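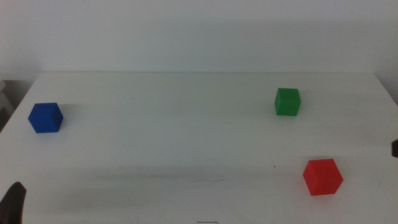
**How long should you leave emulsion before you put a second coat on?**

Leave it four hours if the room's warm and a window's open, and overnight if it's a cold back bedroom in the middle of November. The tin will usually tell you two, and I've been caught out by the tin more than once.

I get asked that one more than anything else on here, so I've finally written up how I paint a small room from start to finish. My last one was the box room at our place in Finham, which I did in plain white from top to bottom, and most of what follows is what I did there (plus a couple of things I wish I'd done!).

## Clear it and clean it

Get as much out of the room as you can bear to carry. Whatever's left goes in the middle under a sheet, and by sheet I mean a proper cotton one, as the thin plastic ones slide about and stick to your feet.

Then wash the walls. I know, I know. Sugar soap, warm water, a big sponge, and start at the bottom so you don't get dirty runs drying down the wall. Rinse with clean water and leave it till the next day if you've got the patience. Pay attention to the bit around the light switch and anywhere a chair has been leaning, because grease comes straight through white paint and you'll be cross about it later.

## Fill, sand, fill again

Filler shrinks. Push it in well, leave it slightly proud, and once it's hard rub it back with fine paper until you can run your palm over it and feel nothing. For anything deeper than a pound coin I do it in 2 goes, a day apart.

My trick for finding dents is to turn the main light off and hold a torch flat against the wall. Every lump throws a shadow. Pencil a little ring round each one – a light one, and not in biro, which bleeds through emulsion for ever.

## Seal the filler

Bare filler drinks paint and leaves a dull patch. Water down a cup of your emulsion, dab it on each repair with an old brush and let it dry before you go any further. If you've got fresh plaster, the whole wall wants this treatment, and it'll spatter like mad, so wear a hat.

## Cutting in

This is the part people dread, and it does get easier. I use a two-inch angled brush and I don't bother with tape along the ceiling, as I always end up with paint creeping underneath.

1. Dip the bottom third of the bristles and tap both sides against the inside of the pot.
2. Lay the paint on a finger's width below the line first.
3. Go back and push the brush gently up to the line, then draw it along in one slow stroke.
4. Keep a damp rag in your other hand for wobbles.

Do one wall at a time and roll it straight after, while the edges are still wet. If you cut in the entire room and then stop for lunch you can get a sort of picture-frame effect round every wall, and it's a devil to get rid of.

## Rolling

Medium pile sleeve, nine inches wide, and pick the loose fluff off a new one with sticky tape first. Load it properly. Nearly everyone I've watched uses too little paint and presses too hard, and that's where those tramlines come from.

I work in strips from top to bottom, overlapping each by a third, and finish with a very light upward pass. Don't go back over a patch that's started to dry, however much it's annoying you. The second coat will probably sort it, and if it doesn't, there's always a third.

Between coats I wrap the roller tightly in a carrier bag and leave it somewhere cool. It'll be fine overnight.

## White on white

A few of you have asked if it's daft to have the ceiling, walls and woodwork all the same white. I love it in a small room! The corners go soft and the place feels bigger. Two things to watch, though:

- You will miss bits. Work with daylight coming from the side and look along the wall every so often.
- Use a tougher finish on the skirting and the sill. Flat emulsion marks if you so much as look at it.

Scuffs are best dealt with by touching in from the same tin, so decant what's left into a jam jar, write the room and the colour on the lid, and keep it out of the frost. Mine's under the stairs, next to the jar from the bathroom.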